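Cahier d'atelier, projet Ranness, juillet

Repris à 9 h 40, café compris. Le but de la journée : savoir si l'estimation du contact tient la route quand on ne lui donne plus la position du socket, ou si on s'est raconté des histoires depuis deux semaines avec un gabarit trop bien calé. J'écris ça au fil de l'eau, désolé pour le désordre, il y aura des trucs barrés dans la version papier.

Rappel pour moi (et pour qui reprendra le cahier en août pendant que je serai à la plage) : la méthode, qu'on appelle Koyama entre nous parce que c'était le nom du dossier et que personne n'a voulu le changer, se passe du recalage caméra fin. On vise grossièrement avec la vue fixe, on descend lentement, on touche, et on se sert de la signature d'effort au poignet pour deviner où on a touché : bord du cadre, clip, fond du socket, ou carrément une barrette mémoire (le pire). Ensuite petit déplacement latéral, on retouche, et on recommence jusqu'à ce que la distribution sur la pose soit assez serrée pour lâcher le processeur. La référence, c'est la bonne vieille spirale, celle qui tourne dans Betura depuis toujours.

Mis en route après avoir refait le zéro du capteur deux fois. La première fois j'avais laissé le câble du bras en tension et j'avais une dérive toute bête en x, ça se voyait au repos. À noter dans la check-list : câble libre AVANT le zéro. Je l'ai déjà écrit en mai, je le réécris.

Modèle de contact chargé : celui entraîné sur les 2000 touchers enregistrés le mois dernier. En validation il donne 98 % de bonnes classes, ce qui est superbe et dont je me méfie beaucoup, parce que la validation a été tirée au hasard dans les mêmes séries. Deux touchers qui se suivent se ressemblent énormément ! Il faudra redécouper par série, je l'ai mis en haut de la liste.

Côté montage on n'a touché à rien : tour couchée sur la table en profilés, gabarit gris à sa gauche avec les pièces dedans.
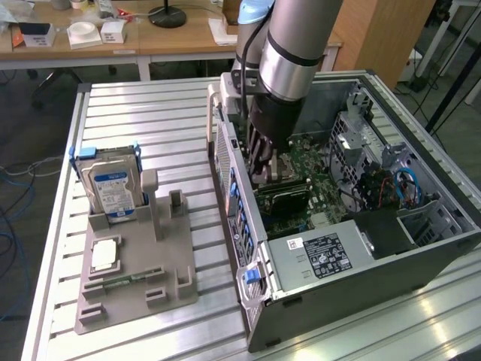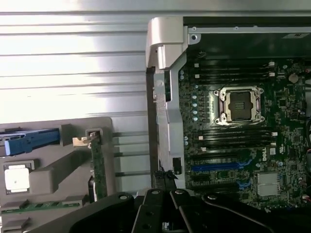 Remarque reçue de Ratham en fin de matinée, recopiée telle quelle : votre comparaison avec la spirale n'est pas juste si la spirale part du même point que votre méthode, elle est réglée pour un écart initial plus petit, donc soit vous élargissez son pas, soit vous donnez les deux courbes en fonction de l'écart de départ. Et tant que vous y êtes, enregistrez les efforts de la spirale aussi, on aimerait voir si votre modèle aurait reconnu le bord qu'elle a raté.

Bon. C'est agaçant parce que c'est exact. J'avais pris les réglages par défaut de Betura sans me poser de question, et le rayon max est trop petit pour les départs les plus décalés : la spirale finit son tour et abandonne, on compte un échec, et nous on a l'air très forts. J'ai donc jeté la série du matin pour la comparaison (je la garde pour le modèle, les touchers restent bons).

Nouveau protocole, décidé debout devant la table :
départs tirés sur une grille, la même pour les deux méthodes
10 essais par point de grille et par méthode, en alternant pour ne pas mettre toute l'usure du même côté
rayon de spirale élargi jusqu'au bord de la grille, pas inchangé
arrêt de sécurité sur l'effort vertical, même seuil partout
efforts enregistrés dans tous les cas, abandon compris

L'alternance, c'est pénible à scripter, il a fallu une heure. La reprise après un arrêt de sécurité ne remettait pas la pince dans l'état de départ, elle gardait l'ouverture précédente, et l'essai suivant partait avec un décalage que je n'aurais jamais vu si je n'avais pas regardé les logs à la main. Corrigé dans la branche, pas encore relu.

15 h 10. Lancé la grille. Premiers points au centre : les deux méthodes passent, aucune surprise, la spirale est même plus rapide quand on part presque juste. Logique, elle ne perd pas de temps à réfléchir. Notre inférence prend 600 ms par toucher et c'est trop long, tout le temps est mangé par la mise à jour des particules et pas par le réseau (j'aurais parié l'inverse, perdu). Il y a de quoi gagner en vectorisant, je ne m'en occupe pas aujourd'hui.

Vers l'extérieur de la grille ça devient intéressant. Koyama garde un nombre de touchers assez stable alors que la spirale s'allonge, forcément, elle balaie tout. Par contre on a un mode d'échec bien à nous : quand le premier contact tombe sur un des clips, le modèle annonce « bord du cadre » avec une belle assurance, la distribution se resserre au mauvais endroit et tout le reste de l'essai est gâché. La spirale, elle, passe dessus sans état d'âme. Donc le 98 % ne dit rien des clips, il faut regarder la matrice de confusion classe par classe. Je soupçonne que les clips sont très peu présents dans nos touchers d'entraînement, à vérifier avant d'accuser l'architecture.

Essai rapide pour voir, en aplatissant la sortie du modèle (température montée à la main, rien de propre) : le faux resserrement devient moins fréquent sur les points que j'ai rejoués, au prix de touchers en plus. Je ne mets pas de chiffre, c'était du bricolage et j'ai choisi les points. À refaire sérieusement.

17 h 50, grille pas finie, il manque le coin côté mémoire. J'ai préféré arrêter, j'avais envie d'être devant la machine pour celui-là.

À faire :
redécouper la validation par série, réentraîner
compter les touchers sur clip dans le jeu de données
finir la grille, coin mémoire, seuil d'effort abaissé
faire relire la branche sur la reprise après arrêt
répondre à Ratham avec les deux courbes et les efforts de la spirale, même si les courbes sont moins jolies que celles de la semaine dernière
commander des vis pour le capot du capteur, on tourne avec trois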